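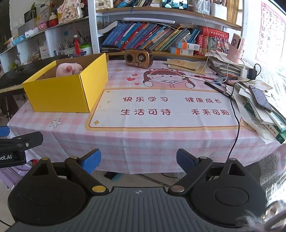 Page last changed: September, 4:40 p.m.

Clarlow swap room opens early, boxes already filling up

CLARLOW - The toy and small goods swap at the old Pacheco building got going ahead of schedule this month, and the sorting tables are filling faster than the shelves can take it.

Doors were meant to open at 10 a.m. By half past nine there was a line down the steps and along the railings as far as the bike rack. Organizers let people in. Nothing on the tables had a tag yet.

The swap is free. Bring a thing, take a thing. No money changes hands except at the drinks counter, which is cash only until the card reader is fixed.

It runs through the end of September in the two ground floor rooms, the front one for toys, paper goods and school supplies, the back one for kitchen things and lamps. Clothes are not being taken this year. Last year's clothes took over the whole back room and half of them were still there in the spring.

The organizers' tally stood at 1,009 items logged in by the middle of the month. That is up 240 on the same point last year, and last year had the clothes.

Soft toys are going quickest. A pale pink plush pig was sitting in an open yellow cardboard box on one of the sorting tables this afternoon, back and ear showing over the rim. Two families had asked after it by four o'clock. First to the desk with something to trade gets it, same as everything else, no holds.

Also drawing attention, the bronze and brown radio on the same table. Retro style, a round speaker ringed in gold on one side and a round dial on the other. Not tested as of this writing. Anything with a plug has to go past the test bench in the back room before it can leave the building and the bench is running a day behind, maybe two.

The rule on electricals is new. Items that fail get a strip of blue tape and go in the bin for the recycling run to Stumcombe. Items that pass get a green dot. If there is no dot, please do not take it, even if someone at the table says its fine.

Chargers and cables are the usual headache. People drop off a device in one bag and the cable in another and then the two never meet again. The desk is asking that cables be wound up and taped to whatever they belong to, with a note saying what it is. Loose ones go in a tub by the back door, help yourself. Adapters too.

Paper is the other thing. Notebooks, envelopes, pads, loose sheets. There's a tall pile of papers and notebooks at the back of the same table and a short stack of tan envelopes next to the radio, and the shelf unit that was supposed to hold all of it has not turned up from Nuler. It was promised for the start of the month. A second delivery date has been given, no time of day.

Until then paper goods stay on the tables. Used notebooks are okay if most of the pages are blank. Tear out the written ones first, people forget, and the desk has already had to hand back somebody's tax notes.

Pens and pencils go by the handful. Try them before you take them, there is scrap paper out. Dried up pens are to go in the trash and not back in the cup.

Several readers have asked where the tablecloths came from. They were donated, all different, and they are part of the swap but not until the last day, when the tables get folded up. The favorite so far is the pink and white check with a cartoon girl on it, brown hair and bangs, frog headband, reading a book. It has Chinese lettering in a big white panel underneath. The first two lines, 快乐学习 and 健康成长, come out as "happy learning" and "healthy growth." The other pair, 生活可待 and 未来可期, is closer to "life is worth waiting for" and "the future is something to look forward to," though there was some back and forth at the desk over the wording. A list is going for who wants which cloth. Names get drawn on the last afternoon. One name per household.

Limits. Each household can take 20 items over the month, kept on a card at the desk. Books don't count toward it. Puzzles count as one even if they come in several boxes. If you bring more than you take nothing carries over to next year, sorry, it was tried once and the bookkeeping was awful.

Toys should be clean and complete. Board games get checked for pieces at the desk while you wait, which is why that line moves slow on busy mornings. If you know a piece is missing write it on the lid. A game with a missing die is fine, there's a jar of spare dice. A puzzle with a missing piece is not going to be put out unless it is marked.

Not accepted: car seats, bike helmets, mattresses of any size, anything with a cracked screen, medicine, candles that have been lit. Large furniture can be posted on the board by the stairs with a phone number, but please leave the furniture at home.

Parking is the same as before. There are 70 spaces in the lot behind the Pacheco building and the row nearest the loading door has to stay clear till noon for drop offs. Cars left in that row were getting blocked in last week. The overflow is the gravel lot across the street, which floods at the low end after rain so use the top end.

The bus from Stumcombe stops at the corner. It is the same route as last year with one less run in the evening, so anyone coming after work should check the last bus home before setting out.

Strollers can come in by the side ramp. The front steps have a loose rail on the left hand side, reported, not fixed yet.

Help is wanted on the sorting tables, mornings mostly. Two hours at a time, sign the sheet at the desk. Kids over 12 can sort with an adult. Wear shoes you can stand in, the floor is concrete in the back room and there's only the one mat.

Also wanted: empty boxes, clean, flaps still on. Medium ones are best. Packing tape. Masking tape in any color but blue or green. A working extension cord with a ground pin for the test bench. Somebody's spare kettle, the old one has started tripping the switch.

Lost and found has one child's mitten, a set of three keys on a plain ring and a casserole lid. The lid may just be a donation, in which case whoever has the dish is asked to bring it in.

Hours are 10 a.m. to 5 p.m., with late opening until 7 p.m. in the last week. Drop offs stop an hour before closing. Please don't leave bags at the door overnight, it rained on four of them already and most of what was inside had to be thrown out.

Anything left at the end of the month goes to the Clarlow thrift shelf first, then Stumcombe. Items on the thrift shelf are priced, so if you've had your eye on something the time to come get it is before then.

Correction: an earlier version of this item said books counted toward the household limit. They do not.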